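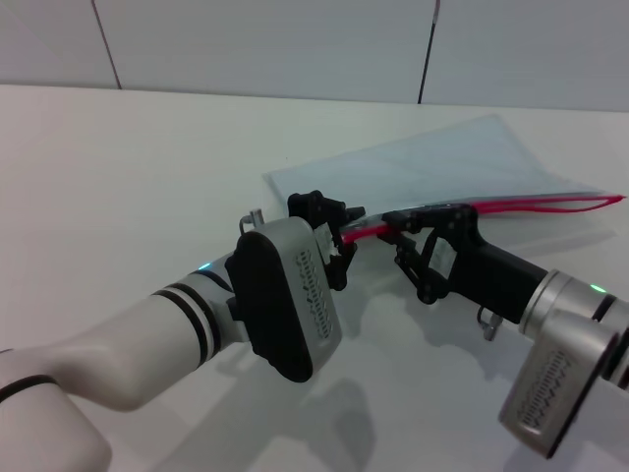
Grudbridge is a software framework for the coordinated control of two robot arms working on a single deformable object. It provides motion planning, grasp supervision, force regulation and task sequencing for tabletop cells in which both arms are position controlled and carry parallel grippers. The framework is written mainly in C++, with a Python layer for task scripts, and is developed at the Brokuvby laboratory. The first public version, dated February 12, 2023, was released under a permissive license.

The name refers to the bridge process that links the two arm drivers. In early versions this process was the entire program. It now forms the lowest of four layers.

Background

Planners for rigid objects assume that the shape of an object does not change after it has been grasped. For bags, cloth, cable and film this assumption fails, and the relation between gripper position and object state has to be estimated again during the motion. When two arms hold the same part, an error in either arm's calibration also appears as tension in the material, or as slack.

Grudbridge was started by Wenche Ekström as a set of scripts for opening and closing flexible packaging. Zipper bags were used as the main test object. The seal of such a bag is a narrow strip that is stiffer than the film around it, and it can be held by two grippers facing each other across a small gap. Opening the bag requires the two strips of the seal to be held separately and moved apart along a direction that depends on how the bag is lying. Þórey Hjaltadóttir later rewrote the scripts as a library and added the constraint solver described below.

Architecture

The bridge layer exchanges joint commands and joint states with both arm controllers and places them on a common clock. Commands for the two arms are always sent as a pair. If one half of a pair is late, the other half is held back and the previous set point is repeated. After three repeated set points the layer brings both arms to a controlled stop.

The motion layer accepts targets in one of two forms. In independent mode each gripper has its own target pose and the arms are checked only for collision. In relative mode the target is given as a midpoint pose together with an offset between the grippers. Relative mode is used whenever both grippers hold the same object, as it allows the distance between them to be limited directly.

The perception layer takes color images from a camera mounted above the work area and returns a small set of geometric features. The task layer runs scripts written as state machines, in which each state names a controller, a set of guard conditions and a recovery state.

Perception

Transparent film is difficult for depth sensors, which tend to return the surface under it. For this reason Grudbridge does not build a surface model of the object. The detector, named Alaoui, is trained to find thin features of contrasting color, including seal strips, hems and printed edges, and returns each as a polyline in image coordinates. Polylines are projected onto the known table plane and then corrected for height at any point where a gripper is holding the feature.

The training set consists of 464 labeled image sequences. Ekström's notes on the detector report that strips running close together were often merged into one line in the first models. A separate output head now predicts whether a line is single or double at each point. Where the prediction is double, the task layer may choose which strip to grasp.

The fingers hide part of the feature while a grasp is in progress. Alaoui fills short hidden sections with a spline through the visible ends and marks the filled points as inferred. Inferred points can be used for planning an approach but are rejected as evidence that a grasp has succeeded.

Control

In relative mode the distance between the grippers is bounded by the length of the feature between the two grasp points, measured along the polyline. The bound is enforced as an inequality in a quadratic program solved at each control step. Further constraints cover joint limits, joint speed, the clearance between the two wrist housings and the clearance between each gripper and the table.

Wrist clearance is the constraint most often active in bag tasks. With the grippers close together and facing each other, a small rotation of either wrist can bring the finger linkages into contact. The solver represents each wrist and gripper as a chain of capsules, using 26 capsules for the full pair of arms. Contact between the fingertips can be permitted by a flag in the task script, for tasks that pass an object from one gripper to the other.

Force is estimated from joint current. The estimate is too coarse to regulate tension in thin film and is used only as a guard. The main control of tension is geometric: the commanded gap is reduced when the tracked feature is straight and increased when it sags.

Task scripts

A script for opening a zipper bag has the following states.

locate: find the seal and choose two grasp points
approach: move both grippers to standoff poses
pinch: close on the strips, one gripper at a time
verify: lift slightly and compare the feature with its predicted shape
separate: move the grippers apart across the seal
release: open the grippers and retreat

The verify state was added in the second release. Before that, scripts relied on finger width after closing, which cannot reliably distinguish a held strip from a fold of film. If verification fails, the script returns to locate and selects new grasp points at least one finger width from the old ones. The default limit is three attempts.

Tooling

Recorded runs are stored by a companion program, Flatarov, which keeps joint states, commands, images and state transitions in one file with shared time stamps. Flatarov can replay a run against a changed script without moving the arms, showing the first step at which the new commands differ from the recorded ones. The regression suite replays 365 stored runs before each release. A change that alters the order of states in any of them must be approved by hand.

The viewer shows both arms as outline models over the camera image. Active constraints are listed beside it in order of their multiplier, a display that Hjaltadóttir introduced to help locate stalls in relative mode.

Limitations

Grudbridge assumes a flat, fixed table and a calibrated overhead camera. It supports two arms only, and both must accept position commands at the same rate. Objects without a visible linear feature are outside the scope of the detector. Of the 53 issues open at the end of March, the largest group concerned seals lying nearly in line with the camera's viewing direction, where the two strips project onto almost the same pixels.

The framework has no safety rating. The documentation requires a separate stop circuit for each arm.

See also

Bimanual manipulation
Deformable object tracking
Quadratic programming
Visual servoing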